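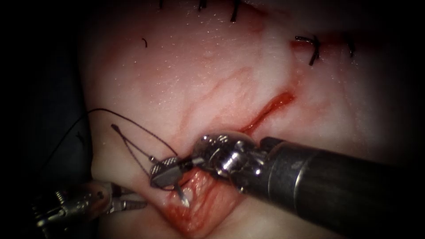 About Istico

Istico is an independent test shop in Rerkstead. We find out which everyday jobs a machine can do today, and we write down the result in words a plant manager or a homeowner can use. We don't build robots and we don't sell them. Customers pay us to try a job on a machine and report how it went.

What we do

Most of our work starts with a phone call. A laundry wants to know if towels can be folded without a person at the table. A furniture maker is tired of hiring for the bench where chair covers are stitched shut. A company planning a kitchen robot would like someone outside the company to load a dishwasher with it before the sales team gets involved. We ask to see the job done by the people who do it now, then set it up in our building and run it.

A standard trial is 600 attempts at one job. We log every attempt, including the ones where somebody had to step in, and a stepped-in attempt is scored as a failure even if the job got finished. Customers sometimes argue with this rule. We have kept it.

Each trial is reported in one of two formats. The Foulkes report is for shop-floor work and covers speed, scrap, downtime and how much of a worker's day goes into minding the machine. The Udell report is for household chores and leaves speed mostly out of it. People at home will put up with a slow machine if they can walk away from it, so Udell scores how long it can be left alone and what kind of mess it makes when it goes wrong.

Can machines do chores yet?

Visitors ask us this more than anything else. The answer depends on the chore, and it moves a little every year.

Hard objects of a known shape are in good condition. Boxes, jars, machined parts and plates of one size can be picked up and put down all day. Vacuuming a clear floor was settled years ago. Wiping a flat counter is close, provided the counter has been cleared first, and clearing it is still the harder half of the job.

Soft things are where most trials go badly. Cloth changes shape when it is touched. Bags slump. Thread is worse again, being thin, loose and able to cross over itself and catch on whatever is holding it. Pushing a curved needle through two edges and drawing the thread after it takes two hands that know what the other is doing, and then there is the knot. Robot arms steered by a trained person can do very fine stitching. Taking the person away is a separate problem, and it is the one we get asked to measure. A customer who has seen a steered arm at work will often assume the unattended version is a year off. We tell them to plan on keeping the person.

Of the 69 jobs on our current list, 16 get a plain yes, meaning we would expect an ordinary buyer to be satisfied. Another 17 work with someone nearby to clear jams or reload. The rest we mark as not ready. Folding a fitted sheet is in that last group, along with sewing on a button, peeling a cooked egg and emptying the pockets of a pair of pants before a wash. The list was last revised on Tuesday, March 28, 2023. The next revision is due in June.

A job can move down the list as well as up. Sorting silverware lost its yes after we started including serving spoons.

How we started

Istico began as the repair and calibration side of a sewing machine dealer. Garment shops in the county would bring in automatic stitchers that had looked fine at the trade show and then sat under a cover for months. We got used to being asked, before the purchase, whether a thing would really run. After enough of those calls we started charging for the answer, and the repair work was wound down.

The sewing background still shows. We keep a large stock of fabric, thread and needles, and our bench for trials with thread is better equipped than the one for dishes – though we have been working on that.

Where we work

Our building is on the old cannery road in Rerkstead, on one level, with a loading door on the north side. The front half is set up for shop-floor trials. The back half has a kitchen, a laundry and a bedroom with a real closet, all with standard fittings from the hardware store. Customers may attend their own trials and are asked to stay behind the yellow line while a machine is powered.

Who pays for it

Customers pay a flat fee per trial, agreed before we start. The fee is the same whether the machine passes or fails. We take no commission from makers and accept no free equipment. Reports belong to the customer who ordered them. The job list is ours, is free to read, and names no makers or models.

Working with us

If you have a job in mind, send a short video of a person doing it from start to finish, along with a note on what a bad result costs you. Please leave in the awkward parts. We reply to every request, and if the job is already on the list we will tell you so and save you the fee.

Group visits can be booked through the front office. Closed shoes are required.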